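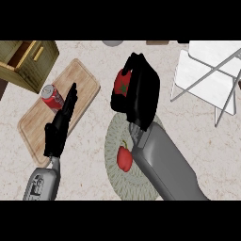
Can a robot put the shopping away and clear the kitchen bench yet? In a simulator, some of the time; in a kitchen with people living in it, I wouldn't cancel the cleaner.

Search the archive Go Advanced

Filed under: Home automation > Chores and other hopes

Ngọc Lã wrote:
> My brother-in-law says we'll all have a pair of arms over the
> sink by February. Should I hold off on the new dishwasher?

Ngọc,

Buy the dishwasher.

The render up top is the sort of job they practise on: two arms, a soft drink can lying on a chopping board, a capsicum on a woven mat, a cabinet with its drawer open. My four-year-old would call that a tidy room. For a machine it's a decent morning's work, and a simulated can never leaks on anyone.

Sunee Onsri ran 1000 simulated pick-ups at Pruvik and was very pleased. Then she tried 100 on a real bench at Boersma and got 27. She has gone a bit quiet about dates - I'd trust her over your brother-in-law.

Shop floors are further along, mainly as the parts turn up in the same spot and don't have jam on them.

Marama McPhee

Comments (3)

Thịnh Tiêu: 27 beats my teenagers.

Nhung Phùng: Were the 100 all cans, or mixed groceries? Makes a big difference.

Marama McPhee: Mixed. The eggs were dropped from the program early.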